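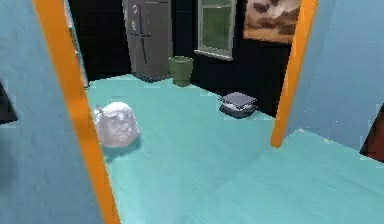
*Figure 11.1. A doorway with orange jambs between a pale blue room and the space beyond it.*

# Chapter 11: Doors, Rooms, and the Way We Move Through a House

Before you read any further, I'd like you to put the book down for a minute and walk from wherever you're sitting to the place where you keep your drinking glasses. Go on, I'll wait! When you come back, jot down every doorway you passed through, which way each door swung, and whether you had to step around anything on the way. Keep that piece of paper, as we'll want it again at the end of the chapter.

Most of us can describe the color of our bedroom walls without thinking, but ask which side the hinges are on and we start waving our hands in the air, trying to open a door that isn't there. Our hands know the house better than we do. The people who plan houses for a living have to learn to put that knowledge into words and lines, and that is the work you'll be starting here.

In Chapter 10 we looked at single rooms, and you drew one to scale. Now we're going to join rooms together. The path a person takes between them is called **circulation**, a word borrowed from the body, and I've always thought it a good one – a house with poor circulation feels sluggish and cross, however handsome its rooms may be.

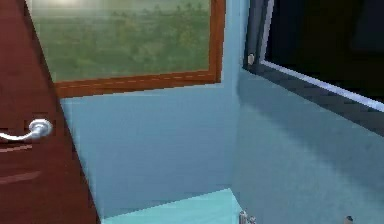
A door takes up more of a room than beginners expect. It needs its own opening in the wall, of course, but it also needs the whole quarter circle of floor it sweeps across, and you can't put a bookcase there, or a bed, or a sleeping dog if you can help it. On a plan we draw that quarter circle as a thin curved line called the **swing**. When two swings overlap, somebody is going to get bumped.

My own teacher, Gladys Tanui, used to have her students cut paper doors and pin them to their drawings so they could be pushed open and shut with a fingertip. I thought it was childish for the first week. Then I found that in my plan for the Kariuki house, which I was terribly proud of, the pantry door and the back door could not both be open at once, and I'd have had that poor family shuffling sideways with their groceries for years. I've pinned paper doors to my drawings ever since.

**In this chapter you will learn to**

- draw a hinged door and its swing on a floor plan
- trace the main paths through a home and spot where they cross
- choose between a hinged door, a sliding door, and an open doorway

**Words to watch for:** circulation, swing, jamb, threshold, clearance

You'll need your scale drawing from Chapter 10, a pencil, some stiff paper, and 12 pins. Section 11.1 begins at the front door.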